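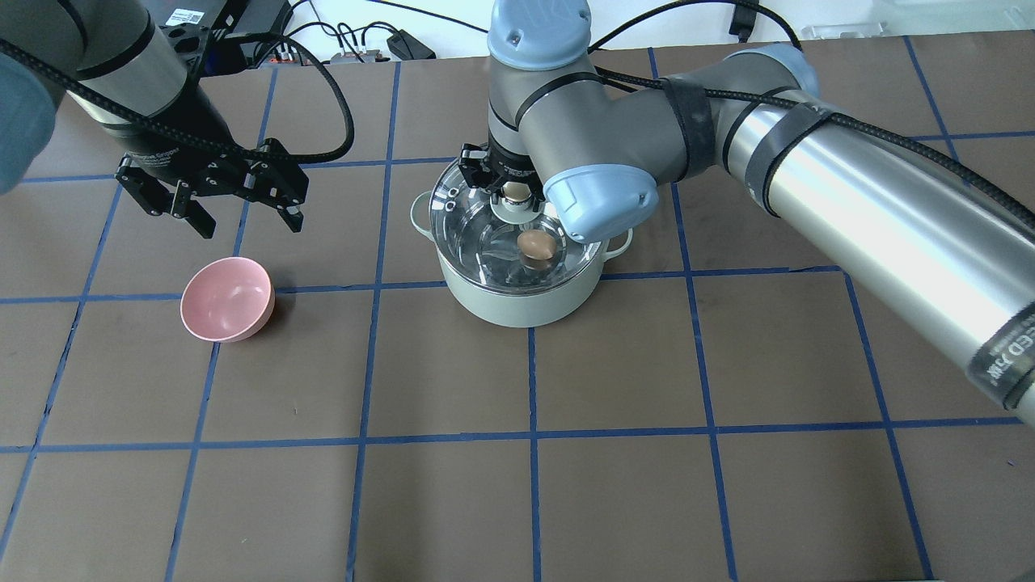 Page 6

Long-range forecasts: what are we paying for?

Speaker notes, 2020-06-01

Open with the Stumell outlook for June. Read it out slowly. "Temperatures near or above normal, with rain at times." Pause. Ask who in the room would have bet against it.

I have nothing against forecasters. The two-day forecast is very good now and I plan my washing by it. My quarrel is with the monthly outlook being sold in the same typeface, with the same little cloud on it.

Hident test. We took 20 of their monthly outlooks and marked each against the rain gauge at Rivadeneira. They called wetter or drier than normal correctly 51 per cent of the time. Say the number twice. Somebody will object that one gauge proves little. Agree with them, then ask why the brochure quotes a single gauge too.

Lilirix claims its maps improve after day 6. Ask: improve on what? If the yardstick is last year's version, fine, but I want to see it beaten against the plain average for the date. I wrote and asked. The reply had a price list in it.

Skip the bit on sea temperatures if short of time.

Percentages. A 60 per cent chance of a dry month can't be wrong on its own, and the sales people know it. You need years of them laid side by side. Ask for the back catalogue before signing anything.

Questions. Expect the one about farmers and hay. My answer: look at the next two days, then look again tomorrow.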